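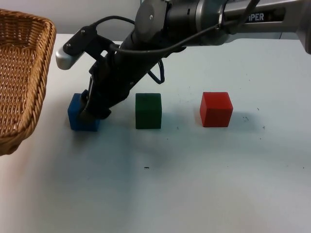

Blocks and the wicker basket on the white table.

## Wicker basket for wooden blocks: liner or no liner?

Posted in Storage and Tidying by **Penddale**

I keep a set of 60 plain coloured cubes for my grandchildren and for the toddler group on Thursday mornings. They used to live in a plastic tub with a lid. The lid split in October and I moved them to a wicker basket I already had, the low sort with a braided rim.

I like it better than the tub because the children can see what is in it and reach in from any side. There are two things I would like advice on before I carry on with it.

First, the weave. The base is close but the side has small gaps in it, and I can see the table through them. The cubes are far too big to fall through. I am thinking more of crumbs, fluff and the bits that come off the bottom of small shoes. Would you line it, and with what?

Second, the paint. The blue ones are the newest and I don't want them to pick up marks from rubbing against the cane. Has anyone had this happen?

I don't want to buy another tub. The basket fits the shelf and all 60 go in if I stack them in layers.

### Replies

**Cecilia Darko**

I have kept blocks in wicker for years at home and at a playgroup, so I will take your points in order.

Lining: I would leave it out. A loose cloth rucks up as soon as a child digs in it, and the blocks end up underneath. If you must have one, cut a piece of felt to the shape of the base only and leave the sides bare. Round the corners off or it will curl up where the basket curves.

Crumbs: open gaps help you. Take the blocks out, turn the basket upside down over newspaper and tap the base with your hand. Then go over the inside with a dry paintbrush, following the weave. A vacuum cleaner with the soft brush on does the same job but it can lift a loose strand, so keep it on low.

Paint: ours did mark a little, nearly always at the corners and nearly always from being thrown. Being put in by hand doesn't seem to do it. What does scratch is a broken end of cane. Run your fingers round the inside and snip off anything sharp with nail scissors, close to the weave. Check the underside of the rim as well. That is for the children's hands as much as the paint.

One more thing, don't put blocks away damp after wiping them. Leave them out on a towel overnight. Wicker holds the wet and the blocks at the bottom can go musty.
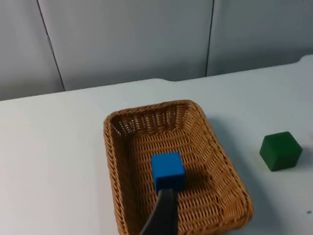 ### More replies

**Brotarik**

just use a pillowcase, drop it in the basket and fold the top over the edge. washes at 60 with everything else. never had any trouble with paint but mine were bare wood so may not be much help

**Shi**

I agree with Cecilia about the felt. I tried the pillowcase and the children pulled it out and wore it.

Sixty in one basket sounds heavy for a shelf that little ones can reach. I split mine, 24 in the basket for every day and the rest in a drawstring bag on a hook. We swap them over when they get bored. It also makes tidying up quicker, as they will put 24 away without a fuss and they would not do the full set.

If the basket slides about on a smooth table, put a square of non-slip drawer matting under it.

**Penddale**

Thank you all. I found two sharp ends near one corner and have cut them off. I will go without a liner for now and try 24 in the basket this Thursday. The felt can wait until I see how the base looks at Christmas.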